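Classroom Gear > Reviews > Grippers & Arms

Posted 2021-12-06 by the club advisor

Prodport two-finger gripper kit, a semester in

Short version for people with a bus to catch: buy it if your students already have an arm that works. Don't buy it as a first project. Longer version follows, typed between practice and pickup so forgive the mess.

We're the after school robotics club at Estlow. Mixed ages, mixed skill, two practices a week. Our event is the Condness Sort-and-Tidy, which is in February, and it's the soft goods round that always kills us. Blocks fine. Cans fine. Cloth, disaster. So this year the club money went on the Prodport kit instead of another set of wheels nobody asked for.

What you get. Two fingers, a palm plate, one servo, a control board, a bag of screws, three sets of pads (hard, ribbed, squishy). 57 parts if you count every screw, which one of my eighth graders did because the manual says to check before starting. Ours was all there. The team at the next table at the fall scrimmage was short a pivot pin, got it mailed free but it took 9 days. Keep that in mind if you're on a deadline.

Assembly. Box says 90 minutes. Our first group needed two full practices, second group did it in one after watching the first group's mistakes. The trouble is step 8. The drawing has the left linkage flipped and you won't find out until you power up and one finger goes the wrong way. There's a corrected page on the Prodport site, print it before you start, throw out the other one. Screws are tiny and the included driver is soft metal. Ours was chewed up by the second build. Use your own.

Software. Fine. Block coding for beginners, Python for the rest. Both talk to the board over USB with no drama on our old laptops. The Python examples are short and have comments a kid can follow. The block version only lets you set open, close and half, so if you need to stop at a light squeeze you are pushed into Python wether you're ready or not. I'd like a slider. A couple of younger kids gave up at that point and went over to help with the mount, which worked out ok.

Grip strength. Strong for the price. With the ribbed pads it holds a full water bottle sideways without slipping. Hard pads are useless, we took them off and haven't put them back. Squishy pads are the good ones for fabric but they pick up lint like crazy and then they don't grip. Wipe them between runs. Tape works. Replacement pads cost more than they should, and they only come as a full set so you pay for the hard ones all over again.

The mount. Plate has two hole patterns and neither matched our arm, a Pascu we've had for years. We drilled our own adapter. If you have a newer Pascu I'm told it bolts straight on, can't confirm. Cable is short too. Ours pulled tight when the wrist rotated and we had to add an extension and a zip tie.
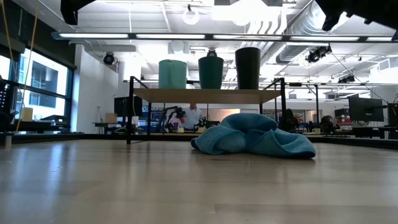 Cloth is why we bought the thing so most of our notes are about cloth. Flat cloth on a slick table is the worst case, the fingers skate over it and close on nothing. Best case is something more like the blue towel on the wood tabletop there, bunched up, with a couple of humps for the fingers to go after. Our kids started coding for that. Find the highest lump, come down over it, close slow, lift a little, wait, lift the rest. The wait matters more than I expected. Take it out and we drop a lot more. Second thing they figured out, approach across the fold and not along it. One student drew this on the whiteboard and it has stayed up since, do not erase.

Getting it up is half the job. Letting go is the other half and the kit is weaker there. Squishy pads hang on to fuzzy fabric after the fingers open. We open, close a bit, open again, and that shakes it off most of the time. Costs seconds. In the timed round seconds are points so we're still fooling with it. If anyone has a better release please write in.

Durability. One servo horn stripped, our fault, somebody closed it on the table edge at full power. Spare was in the box. Palm plate has a hairline crack by one of the mounting holes, not sure when it happened, watching it. Rest is holding up to middle schoolers, so pretty tough.

Stuff I'd change: the drawing at step 8, a longer cable, block coding slider, pads sold seperately by type. None of it would stop me from buying a second one and we probably will if the bake sale goes ok.

Rating: 8 out of 10 for a club with an arm already. For a classroom starting from zero, much lower, get a simple arm kit first and come back to this next year.

Will add our Condness results when we have them.

Contact the editors | Copyright 2021, all rights reserved | Back to top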